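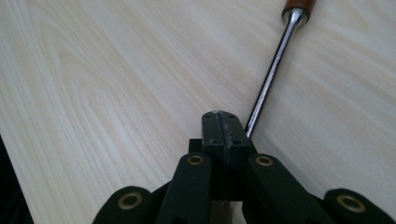

Maxine Ngata 在上一封来信中写道：

> 各位同事：
>
> 《示教采集操作规定》征求意见稿已收到并通读。总体上我同意按手持示教和遥操作示教两类分别管理，但有几处在执行时会遇到困难，现提出如下，请工作组在定稿前研究。
>
> 一、征求意见稿要求“每条示教应从静止状态开始，至静止状态结束”。遥操作时这一条容易做到，操作者松开踏板，从动臂即停。手持夹爪时，操作者的手很难完全静止，尤其是双手同时佩戴时，一只手在等，另一只手在做，等待的那只手几乎总会有小幅漂移。“静止”如何判定，由谁判定，稿中没有写明。
>
> 二、第三节把“动作犹豫”列为退回理由。我认为这一提法过宽。操作者在插入、套挂之类动作之前放慢速度，是这项技能本身的一部分。如果把放慢一律视作犹豫，采集人员会有意加快，示教中恰恰会缺少机器人最需要学到的那一段。
>
> 三、同一任务既有手持示教，又有 Jarkach 遥操作示教时，是否允许合并成一个集合交付训练？我处目前是分开存放的，但训练组几次提出希望合并。两类示教的节奏差别很大，合并之后由谁对结果负责，需要说清楚。
>
> 四、关于失败的示教。稿中规定“任务未完成者删除”。我建议改为保留并标注。掉落之后重新拾取、对不准之后退回再来，这些过程有使用价值，删掉后无法补采，刻意表演出来的失败又不自然。
>
> 五、新操作者的上岗要求写得过于简单，仅有“经培训后上岗”一句。培训什么，怎样算合格，各点理解不一。
>
> 以上意见供参考。如工作组认为有必要，我可以在下次例会上逐条说明。
>
> Maxine Ngata

Maxine 并邮件列表各位同事：

来信收悉。工作组已就所提五点逐一讨论，并请 Tapio Karppinen 和 Noemí Ocampo 分别对照各自负责的采集记录作了核对。现将讨论结果答复如下。凡本信中写明“定稿采纳”的，将直接写入《示教采集操作规定》正式文本；写明“继续研究”的，在正式文本发布前仍按现行做法执行，各点不必提前调整。

先说明核对所依据的材料。本次调阅的是 Rument 项目在 Brullum 采集点完成的双手手持示教，共 218 条，覆盖 4 个任务，均为桌面操作。复核时退回 36 条，其中 31 条的退回理由集中在两项：起止段不合格，以及标识板跟踪中断。其余几条各有原因，本信不展开。遥操作示教由 Tapio Karppinen 另行抽查，未计入上述数字，请各位引用时注意区分。

需要提请注意的是，以上数字只反映一个采集点、一类设备的情况，不宜用来推断其他采集点的质量水平。去年曾有同事把某一批次的退回比例写进季度材料，作为各点横向比较的依据，引起了一些不必要的误解。工作组不赞成这种用法。

一、关于起止段的“静止”

Maxine 提出的问题成立。征求意见稿的表述是从遥操作规程中移过来的，移过来时没有考虑手持条件。遥操作的静止由系统保证，手持的静止只能由人来保持，两者不能用同一个标准。

定稿采纳以下写法：手持示教的起始段和结束段，要求操作者将双手保持在预备位置，夹爪开合状态不变，位置漂移不超过该任务卡上给出的容许值。容许值由任务负责人在编写任务卡时确定，并在首批示教复核后调整一次。任务卡未给出容许值的，该任务不得开始采集。

双手任务中处于等待的一侧，原稿没有专门规定。定稿将增加一款：等待的一侧应停放在任务卡标明的等待位置，可以轻触台面借力，但不得越过任务物体的放置区，也不得做与任务无关的开合。Noemí Ocampo 在复核中注意到，部分操作者在等待时有反复轻捏夹爪的习惯，单看一条并无大碍，积累多了，训练出来的策略会在等待时出现同样的开合。这一现象建议各点在带教时即予纠正，养成习惯后再改，费时较多。

判定由谁来做，答复如下：采集现场由操作者自查，当班复核人按任务卡终查。系统给出的漂移提示仅作参考，复核人可以作出与提示不一致的判定，但须在记录中写一句理由。工作组不要求理由写得详细，“漂移发生在等待侧，未影响主动侧”一类的简短说明即可。

二、关于“动作犹豫”

定稿将删除“动作犹豫”这一提法，改为“无目的停顿”和“方向反复”两项，并附说明。

所谓无目的停顿，指操作者在没有对准、观察或等待另一侧配合需要的情况下中止动作，例如转头与人交谈、调整坐姿、整理衣袖。所谓方向反复，指夹爪在接近目标的过程中多次改变主意，先朝一处去，又折回朝另一处去。对准之前的减速、接触之前的短暂停留、插入过程中的小幅修正，均不属于以上两项，复核人不得据此退回。

Maxine 所说的采集人员有意加快，工作组在抽查中也见到了。有几位操作者的示教前后两段速度均匀，到了最需要仔细的一段反而更快，末端与目标物体的接触明显偏重。经询问，操作者表示担心被判为犹豫。由此看来，原稿的措辞已经在影响操作，应尽快更正。请各采集点负责人在收到本信后即口头通知操作者：接近目标时可以慢，也应当慢。此项通知不必等待正式文本发布。

与此相关的另一个问题是计时。个别采集点在操作台旁放置计时显示，供操作者掌握进度。工作组的意见是撤除。每班完成的条数由排班安排控制，不应让操作者在单条示教内感受到时间要求。

三、标识板与线缆的检查 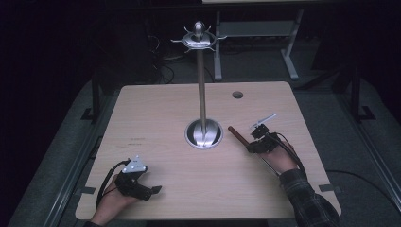 跟踪中断是退回示教的第二个主要原因，征求意见稿对此仅有“确保标识清晰可见”一句，定稿时将单列一节。双手手持采集时，左右两侧设备的姿态由上方的标识板给出，任何一块板在动作过程中被前臂、被采集对象或另一只手挡住，该侧轨迹即出现断点。左右两侧使用不同形状的板，在现场检查时较为方便：左手装的是印有小黑点的白色三角形板，右手是用黑色小支架固定的白色矩形板，交接班时一眼即可看出是否装反。右侧的板此时朝向右后方，夹持木棍对着立杆这样的动作，手腕继续外旋时，板面会越转越偏，操作者应在任务开始前空手走一遍完整路径，确认转到最大角度时板面仍在可跟踪范围之内。两侧设备的黑色线缆都是沿着手引出的，左侧还留有一个外伸的弯环，检查时应留意弯环会不会在抬手时搭到台面前沿或勾住物体。

遇有带挂钩的物体，要求再严一些。挂钩向四周伸出，线缆一旦挂住，操作者的自然反应是向回拽，这一动作会被完整记录，事后又很难与正常的撤离动作区分。任务卡应注明撤离方向，由负责人实际演示一次再交给操作者。

定稿拟写入的班前检查内容为：标识板安装方向与左右对应关系；板面有无污损、翘边；支架有无松动，以手指轻推不晃为合格；线缆在操作者双手举高、前伸、交叉三种姿势下均不牵拉；袖口不遮挡设备接口。袖口一项是应 Noemí Ocampo 的要求增加的，她认为宽松袖口在手腕翻转时容易滑到设备后部，建议操作者挽起或用绑带收紧。工作组同意写入，但以提示的形式出现，不作为退回理由。

跟踪出现断点的示教如何处理，分两种情况。断点发生在空行程、且前后轨迹方向一致的，允许由处理程序补齐，同时在记录中标出补齐区间。断点发生在接触、抓取、插入、套挂阶段的，不得补齐，该条退回。补齐后的示教在交付时应能与未经补齐的示教分开检索，这一点请负责 Do 标注工具的同事协助实现。目前 Do 中只有“可用”和“退回”两种状态，复核人往往把补齐区间写在备注栏里，写法各异，后续检索十分困难。

四、关于两类示教是否合并

此项继续研究，但先就原则作如下说明，以免各点理解不一。

手持示教和 Jarkach 遥操作示教在同一任务上的差别，主要有几个方面。手持时操作者直接感到接触，力度由手感调节，动作连贯，换向自然；遥操作时操作者主要依靠观察，接近目标时往往分几次逼近，每次之间有停顿。手持轨迹没有受到机械臂关节范围的约束，有些姿态人手能做到，臂做不到；遥操作轨迹从一开始就落在臂的可达范围之内。另外，手持示教的画面中会出现操作者的手和衣袖，遥操作画面中没有，两者在视觉上也需要分别处理。

训练组提出合并的理由，工作组是理解的。单独一类的数量往往不足，合并之后可以覆盖更多的物体摆放位置。Noemí Beltrán 已就此提交一份书面说明，主张允许合并，但须保留来源标记，并在交付说明中写明两类各自的比例。工作组多数成员倾向于这一方案。

尚未取得一致的是责任归属。采集方认为，合并由训练方提出，合并后的效果应由训练方负责。训练方则认为，若来源标记不完整，无从排查，责任不应全部由其承担。两种意见都有道理，需要在下次例会上当面讨论。在此之前，各点继续分开存放，不得自行合并；训练组如确需试用合并集合，可以在本地临时合并，不得回写到共用存储，也不得以合并集合的名义对外提供结果。

关于可达性，补充一点要求，此点不需等待合并问题的结论。凡手持示教准备用于某一型号机械臂的，应在采集首日取少量示教，在该臂上作慢速回放检查，重点查看腕部姿态是否超出范围，以及肘部在回放中有无与台面、支架干涉的可能。检查合格后再进行成批采集。以往有采集点全部采完之后才做回放，发现操作者习惯从侧后方接近目标，而该方向恰好不可达，整批只能重新安排。这种返工本可避免。回放检查由采集点与机械臂使用方共同完成，双方各留一份记录。

五、关于失败示教的保留

定稿采纳 Maxine 的意见，并作如下细化。

任务未完成的示教不再删除，标注为“未完成”，并注明终止原因，原因从下列各项中选择：物体掉落、对准失败、夹持滑脱、操作者主动中止、设备原因。设备原因导致的未完成示教单独存放，原则上不用于训练。

任务最终完成、但中间出现掉落或重试的，标注为“含恢复”。恢复段的起点定为异常发生的时刻，终点定为物体重新处于可继续任务的状态。起点和终点由复核人在 Do 中标出，允许有小的出入，不要求逐画面精确。

操作者不得为了增加恢复示教的数量而故意制造掉落。任务卡确需采集恢复动作的，应当另立任务，由负责人把物体预先摆放成异常状态，操作者从该状态开始，正常完成恢复。这样得到的示教中没有表演出来的失误，只有真实的恢复动作。Maxine 信中所说刻意表演的失败不自然，工作组完全同意，已把这一层意思写入条文说明。

保留失败示教之后，存储用量会相应增加。存储方面由 Jacinto Cuautle 与各点联系落实，如有困难请直接向本人提出，不要以删除未完成示教的方式解决。

六、关于操作者上岗

原稿“经培训后上岗”一句确嫌简略。定稿将改为分步要求，主要内容如下。

第一步为观摩。新操作者应完整观看一名熟练操作者的一个班次，期间可以提问，但不在录制过程中提问。

第二步为空手练习。佩戴设备但不放置任务物体，练习预备位置、等待位置、夹爪开合、双手交叉以及撤离动作，直到操作者不再需要低头查看设备。这一步以往常被压缩，复核中看到的不少问题恰恰出自这里：操作者的视线在设备和物体之间来回移动，头部相机的画面随之晃动。

第三步为试采。试采示教照常记录，单独存放，不进入交付集合。由带教人员与新操作者一起观看回放，带教人员只指出问题，不代为操作。我们的经验是，操作者自己在回放中看出的问题，改得最快。

第四步为独立采集。首班示教由复核人全部复核，以后按通常比例抽查。首班退回较多的，回到第二步，不计入个人考核。

遥操作人员的上岗步骤基本相同，但第二步改为在无物体条件下控制从动臂，熟悉主从之间的延迟和比例。手持操作者转做遥操作，或者反过来，均须重新完成第二步和第三步。两种方式看似相近，手上的习惯却不能直接套用，Tapio Karppinen 在抽查中见过几条遥操作示教，操作者显然仍按手持的速度推进，从动臂跟随不及，末端到位时已经偏出。

另有一项与上岗有关的安排。连续佩戴双侧设备会使前臂疲劳，疲劳之后动作变形，操作者本人未必察觉。定稿将规定每班中间设固定休息，休息期间须卸下设备，不得佩戴着休息。具体时长由各点按排班情况确定，报工作组备案。

七、其他说明

任务卡的格式将随正式文本一并下发。为便于各点提前准备，现将必填项列出：任务名称；物体清单及初始摆放范围；预备位置与等待位置；漂移容许值；接近方向与撤离方向；完成判据；允许的重试次数；适用的示教方式（手持、遥操作或两者均可）；目标机械臂型号；任务负责人。

其中“完成判据”请写成复核人看回放即可判定的形式。“放稳”“挂好”一类写法过于笼统，应写明物体最终与何物接触、夹爪是否已完全松开并离开。对于插入和套挂类任务，还应写明手松开之后需观察多久方可结束录制，避免物体随后滑落而示教已经标为完成。

有同事来信询问，任务物体能否用采集点现有的物品代替。答复是可以，但替换物的尺寸和表面状况应与任务卡所列接近，并在当日记录中注明。同一批次中途不得更换。

还有同事问及台面上的旧划痕和污迹是否需要清理。不影响标识板跟踪和物体识别的，不必处理；已经开始采集的批次，更不宜中途更换台面或打磨。背景中的其他设备和线缆，同一批次内保持原位即可。

现行规定与本信内容不一致之处，除第二部分所述口头通知和撤除计时显示两项立即执行外，其余均待正式文本发布后执行。

各采集点如对以上答复仍有不同意见，请于下次例会前以邮件形式发至本列表。例会定于星期一举行，会议链接届时另发。请 Maxine 就第一点和第四点准备简要发言，请 Noemí Beltrán 携带合并方案的书面说明，请 Tapio Karppinen 汇报遥操作抽查情况。未能到会的同事可委托他人代为陈述，委托情况请事先告知。

回复时请保留原信主题，并只引用与所答问题有关的段落，以便归档。

此致

Jacinto Cuautle
Rument 项目示教规范工作组

最后更新：6月

联系列表管理员 | 版权所有 Rument 项目示教规范工作组 | 返回顶部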